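Progress report to the Tedolholm Fund
Project: Ulloa, a text typeface for small newspapers
Prepared by the Broltmont type workshop
2020-04-12

This is our second report on Ulloa. The first one promised a finished regular weight by the end of March. We have a regular weight. Whether it is finished depends on which of us you ask and how recently they have looked at the lowercase g.

Drawing
The regular now holds 344 glyphs, including all the accented letters listed in our application and a set of fractions that only the recipe columns will ever use. The italic is further behind. We had planned to slant it gently and fix what broke, and nearly everything broke, so it is being drawn from scratch. The lowercase is complete except for k and z, which are taking turns being the ugliest letter in the alphabet.

Bold has not been started. The application said it would be. We were optimistic in the application.

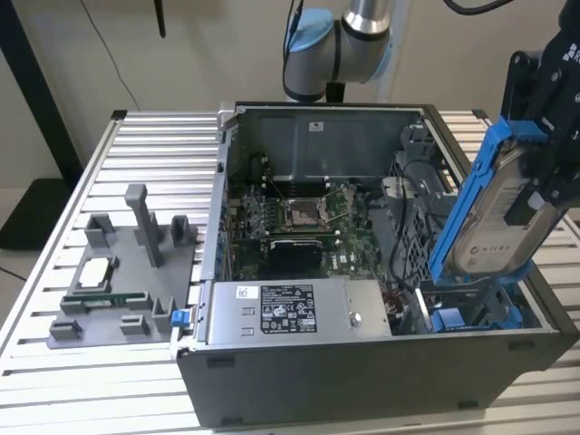 Spacing and kerning
Sidebearings for the regular were settled in March, then unsettled when we printed a full page at nine point and found the capitals standing apart from everyone else like guests who came to the wrong wedding. They have been pulled in. The kerning table stands at 1313 pairs. A fair number of these involve the letter T and will be replaced by classes before release, which should shrink the file and improve our mood.

Test printing
We set 46 sample pages on newsprint, using real copy from a weekly that would like to remain unnamed until it sees how it looks. Ink spread closed up the e and the a at caption sizes. The counters have been opened and the joins cut deeper. On screen the result now looks slightly chewed — on newsprint it looks like type.

The numerals came out well at the first try, and we have decided not to touch them.

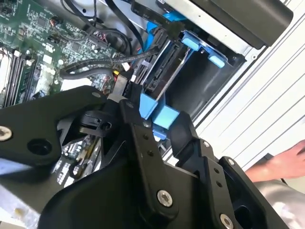

Comparison with Fakton
You asked how Ulloa differs from Fakton, our earlier family. Fakton has a taller x-height and sturdier serifs, and it takes up more room. Set in Ulloa, the same article ran 25 lines shorter over a page, with no complaints from our two oldest readers. It is also less likely to be mistaken for a tax form.

Budget
Spending on drawing is on plan. Spending on proofs is over, mainly the newsprint, which is cheap by the ton and dear by the armful. We ask to move the unused travel money to proofing.

Before the next report
Italic k and z.
Kerning classes for the regular.
A first bold, lowercase only.
A second round of newsprint pages at caption size, with the revised e and a.
A specimen sheet, eight pages, wording still under discussion.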